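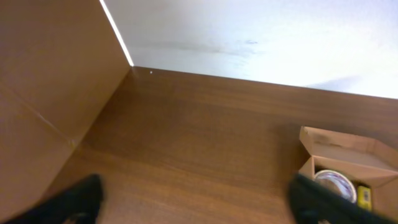 Wrist camera view, open box and tape roll on the right-hand side, behind the right finger.

Masking the gripper out of wrist-camera detections

The fingers are always in the wrist image. If the detector is run on the raw picture, it will sooner or later return a finger as an object, and the planner will try to reach for it. The fix is a static mask applied before detection, plus an overlap check afterwards. The steps assume Arex 7 or later and a calibrated wrist camera.

1. Record the mask
Open the gripper fully and point the camera at a plain surface. Run:
arex mask record --source wrist --samples 600
Pixels that stay constant while the arm moves are marked as gripper. Repeat with the gripper closed. Both masks are stored under the tool name.

2. Grow the edges
The fingers are close to the lens and blurred, so the recorded outline is too tight. Set mask.dilate to 8 and check the overlay by eye.

3. Handle partial overlap
A finger can cover part of a target, as with the lower part of the tape roll in the wrist view. Do not discard such detections. Set overlap.policy to defer – the planner then asks the overhead source for a second estimate before it commits to a grasp. 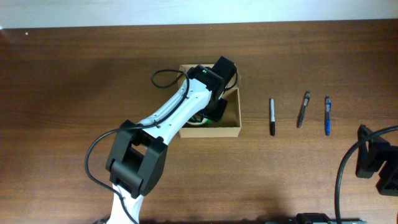
3 min read

4. Add the second view
Register the head camera as a source named overhead. From there the arm itself hides things, and a gripper pointing down into a box will cover part of what lies inside. Use the robot model to mask the links. Cables are not in the model, so a loop of cable needs its own margin: set link.margin separately for the wrist.

5. Restrict the region
Limit grasp candidates to the inside of the box. Otherwise pens lying beside it are valid targets.

6. Test
Replay a saved log with arex replay --check-mask. Our log at Zaldale has 2,594 entries. Any detection centred inside the mask is listed as a fault.

Written by Nelly Huaranga. Corrections to step 3 by Tsz-kin Tam.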